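# Gripper stalls when pulling drive caddies

**Opened:** Friday, March 8, 2019
**Status:** mostly fixed, see the end
**Machine:** Dumlao (the arm on the back bench)

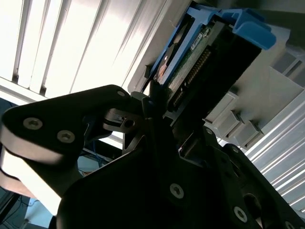 *Wrist cam, blue caddy between the fingers, drive board facing the gripper.*

Okay, so the short version is that Dumlao will grab a caddy just fine on the practice block and then throw `GRIP_STALL` when I ask it to do the same thing at the chassis. Not every time either, which is the maddening part! I left it looping while I ate dinner and came back to a log full of stalls with a few clean pulls mixed in.

What I tried first, in no particular order:

- Rebooted everything (of course)
- Swapped the USB cable to the wrist board
- Snugged up the hex screws on the wide finger -- one was a little loose, but the stall came right back
- Dropped the closing speed by half, no change

The log line I keep getting:

```
GRIP_STALL pos=298 target=466 limit=4000
```

So it's quitting way before it gets to target. I figured the limit was too low and wanted to crank it, but Benjie Pangilinan talked me out of that over chat, and he's right, I don't need a crushed caddy on top of everything else.

**Update, same night**

Benjie asked what the target was based on, and I had to go dig. I set 466 back when I was gripping the bare practice block, which is a lot skinnier than a drive sitting in its caddy. The fingers are touching plastic long before 466 and the controller thinks something jammed. Doh. That doesn't explain the clean pulls, though, so I kept poking.

Igor Ostrowski suggested logging the wrist angle along with the stall, and boy, that helped. The clean ones all came in at a steeper tilt. My guess is the narrow finger slides along the edge of the caddy at that angle and lets the wide one close up a bit more -- I wouldn't call that a good grip, it just doesn't trip the error.

**What I changed**

1. New grip profile called `caddy`, target 298, limit left at 4000.
2. The approach angle is now locked before the fingers start closing.
3. `GRIP_STALL` within a hair of target counts as "got it" instead of an error.

Ran it again after that and the stall is gone from the log. Yay!

**Still open**

The handle side bugs me. If the arm comes in too high I'm worried it'll hook the caddy handle, and I haven't written any check for that yet. Igor has some rubber pads left from the Viltimar build that might fit these fingers, so I'm picking those up next time I'm at the shop. Leaving the ticket open until I've tried them.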